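20 February 2021

Back from Pulerport by four. Snow on the shoulders but the road was clear. Ate the other half of the sandwich standing up and then did the flour order, which was late.

Rochelle Mercado has asked me three times now whether a machine could take over the finishing table by September. I told her I would write down what I think before I talked myself into something. We finish 174 small cakes on a normal Saturday order and more than 40 of those need something stuck in the top or propped against them. That is the part she wants off our hands. Mixing and depositing we gave up years ago to the Gyamfi line and I don't miss it. 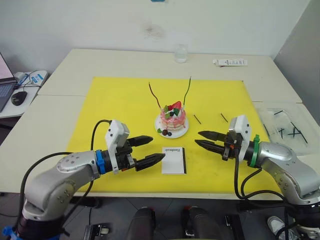
Finishing is a different kind of job from depositing. The Gyamfi does one motion all day and the pan is always in the same spot. At the finishing table every piece is a little off, and the thing you pick up is usually thin, flat or soft. Two sticks in the top of a cake, leaning apart in a V, is a fair test of it, because the strawberry and the leaves are already up there and you have to get in between them. Same with lifting a flat little card off a mat. I do that with a fingernail. A gripper with two jaws has to find an edge, and I would want to see it do that all morning before I paid anyone.

Speed I worry about less. Darkell quoted us a arm setup last year and the man said 16 an hour. I can live with slow if it runs while we load the van. What I can't live with is one of us standing next to it the whole time, which makes it two people's work.

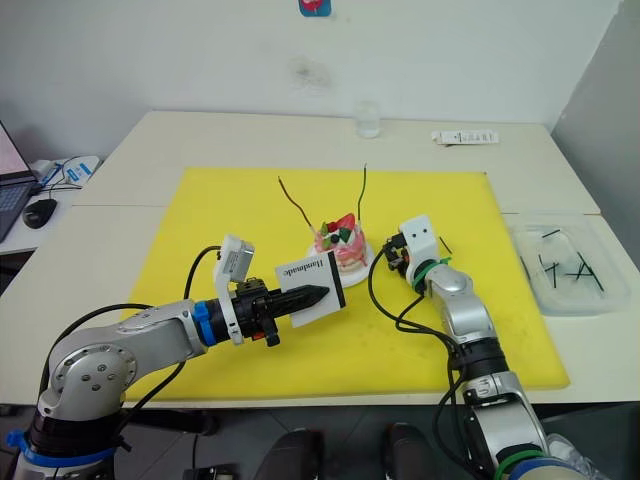
So my answer for Rochelle is not by September. Boxes and labels, maybe. Huroveo has a box folder we could lease for 2 months, and I'd sooner start there. Berries and picks stay with us. She will say I'm being stubborn and she may be right — I said the same about the depositor.

At home it's the same story. I'd pay good money for something to do the dishes from the sink on, and all I have is a dishwasher I still have to load.

Call about the flour tomorrow. Van needs washer fluid. Left rear tire looked low again.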